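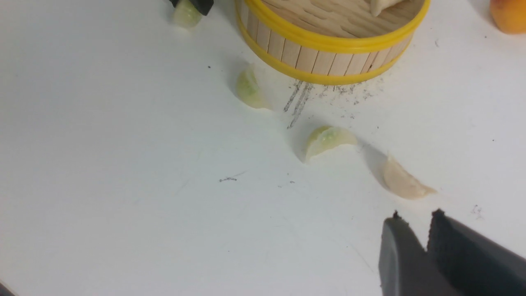
Bamboo steamer with yellow banding, white tabletop.

Ticket 2497
Opened: 4/22/20
Opened by: Farzana Rana
Product: Kastar desktop monitor, used with Disent colour software
Status: Closed

Problem as reported

The monitor goes slightly pink down the left side a while after I switch it on. It starts out fine. By mid-morning any grey or white page has a warm edge, and I can't judge prints against it. I have had the monitor since November and it didn't do this at first. Brightness is set to 92. The cable is the one that came in the box. I have run the Disent profile again and it finishes without an error, but the tint is there the next morning as before.

Reply from Marlene Thiele, Stevum support

Please reset the monitor from its own menu, not from the computer, and leave the Disent profile switched off for now. Let it warm up for a full hour before you look at it. Then tell us whether the tint is on the desktop as well or only inside programs. Please also check whether the night setting is on. It can be turned on in two places, in the system settings and in the monitor menu, and they don't know about each other.

Farzana Rana

Reset done. Night setting was off in the system but on in the monitor menu, under Comfort, set to 7. I have turned it off. The overall yellow look has gone, so that was part of it. The pink on the left is fainter but I can still see it after an hour. Swapped the cable for an old one and there was no change.
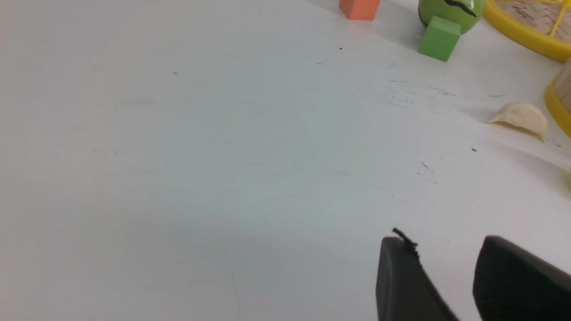
The next thing to settle is whether the tint belongs to the panel or to whatever you have open on it. Photographs are a poor test of this, as a plain surface in a picture is often less even than it looks in the room. The tabletop in the photo is bluish-green through the centre and a slightly pinkish grey on the left, and that would show on any good monitor. Please use the plain grey screen in the Disent test menu, full size, with the room lights as you normally have them. Then turn the picture upside down in the display settings and look again. If the pink stays on the left, it is the panel or the light falling on it. If it moves to the right, it is in the file.

Farzana Rana

Plain grey screen: very faint pink, left side only. Turned upside down: still on the left. So it isn't the file. I also moved a window slowly from one side to the other and the change starts nearly a hand's width from the edge.
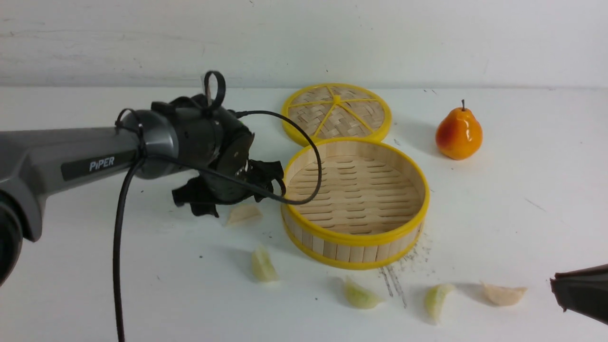
I then tried it with the blind down and the desk lamp off, and the pink went completely. Lamp back on, blind still down: pink again. The lamp is on my left and has a warm bulb, put in when the old one failed. I turn it on after I've sat down, so it fits with the monitor being fine to begin with. I have moved it behind the screen for now.

Marlene Thiele

Good, then we won't send a replacement panel. Please run the profile once more with the lamp where it is going to stay, and keep the sensor on the screen until the program says to take it off. The old profile was made with the Comfort setting on and should be deleted - it will be picked again after a restart if it is left in the folder.
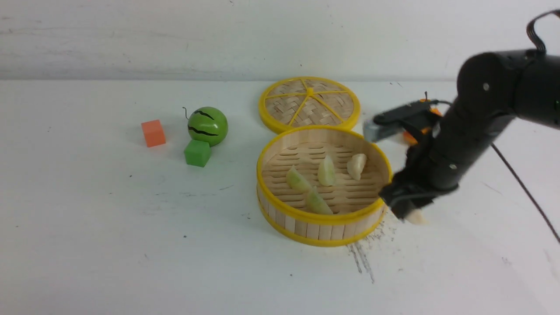
Crescencio Cervantes: I had the same thing on the smaller Kastar and deleting the old profile wasn't enough for me. There was a second copy under the other user account. Worth looking there before you run it again.

Farzana Rana

There was a second copy here too, thank you. Both deleted, new profile made, restarted twice. Grey is grey on both sides after a full morning. The ticket can be closed.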